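Dec 31, 2021

Couldn't sleep, so I may as well get this down before the year turns over.

Spent most of the day on the Ulleck list again. Ignacio wants it "closed" by tonight so the office can say in its annual letter that every known death from the June fighting has been recorded. I told him I don't believe in closed lists. He said funders do. That was the whole conversation, and we had it twice.

The trouble is the number. The ministry has said 80 since the first week, and it has never moved by one. I have worked on enough of these to distrust a figure that sits still. In any real count you lose a name when two spellings turn out to be one man, then you gain one when a cousin writes in from abroad. A number that never wobbles was probably picked by someone at a desk. The other side says 500, which I trust even less. It appeared in a speech, and when Halina wrote to ask for the names behind it she got the speech back again as an attachment.

We have 100 entries. I know how that looks. Zuzanna laughed out loud when the last one went in, and then felt bad about laughing. A round number will get us accused of making it up, and if I were outside this office I would be the first to accuse.

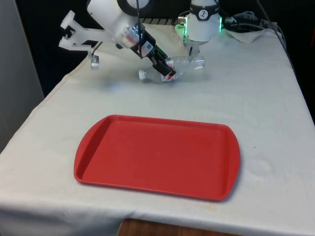 Of those, I would stand up in front of a judge for most. There are 5 I wouldn't. They have a name and a village and nothing else: no age, no burial, no second source. Bogdan took them down over the phone from a man who said he had been at the bridge, and the man's number no longer works. Bogdan believes him. I asked why, and he said it was the way he talked about the mud. I've heard very good liars talk about mud. I've also heard honest people get the month wrong, so I don't know what that proves either way.

My vote was to keep all five but mark them unconfirmed, in plain words, on the same page as the rest. Ignacio wants them moved to an annex. No one reads an annex. He knows that, and I think it's why he likes it.

Long call with Štefánia after lunch about the combatant question. She has been told by somebody at Unosstead that we should sort everyone into two columns, fighter and civilian, and that a third column for "not known" looks weak. Weak to whom? We have a boy of seventeen who carried water to his uncle's unit and was shot on the way back. His mother says civilian. The unit put his face on a poster with a rifle drawn in. I'm not settling that from a kitchen table with a spreadsheet, and I don't see why a blank space should embarrass anyone. I said so, not very politely. She said she would pass it on in a softer form.

Halina's notebooks came by courier, finally, the ones from her round of the cemeteries. The Laskowska method, we call it, which annoys her: she copies the whole stone, mistakes included, and draws the shape of the lettering if it looks recut. It takes forever. I used to complain about it. Today it showed that two of our separate entries share a grave and a birthday and differ only in one vowel, so they are very likely one person. I haven't merged them. If I do we drop to 99, and Ignacio will say I did it for looks.

Maybe I would be doing it for looks. I went back and forth on that for an hour and then ate cold potatoes standing up.

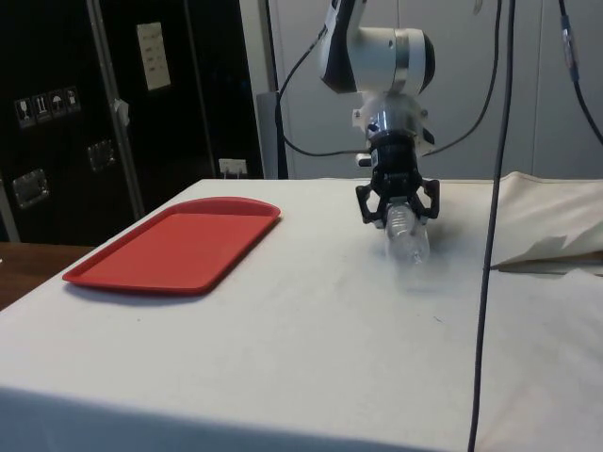 Tried the new Custon matching program on the full list too, since they gave us the free trial and keep writing to ask how we're enjoying it. It flagged two brothers as duplicates with a very high score. Same father, same street, same day, of course it did. It did not flag the pair Halina's notebook caught. I'm sure it does well on lists where people have ID numbers and one alphabet. I'll write them something civil next week.

Things I still owe:

- a letter to the water carrier's mother, before anything goes online, with the wording we plan to use
- a second try at the hospital register (they say it was damaged; I'd like to see the damage)
- Bogdan's call notes, typed up as he wrote them, without my tidying
- an answer to Štefánia that doesn't sound like this morning's

Ignacio rang at ten to ask if it was closed. I said the file was saved, which was true. He wished me a happy new year and I could hear a party behind him, glasses and someone singing badly. He isn't a bad man. He has rent to pay on four desks and a door.

I left the merge for tomorrow. The word "every" I took out of his letter myself and sent it back to him that way, so he'll find it in the morning.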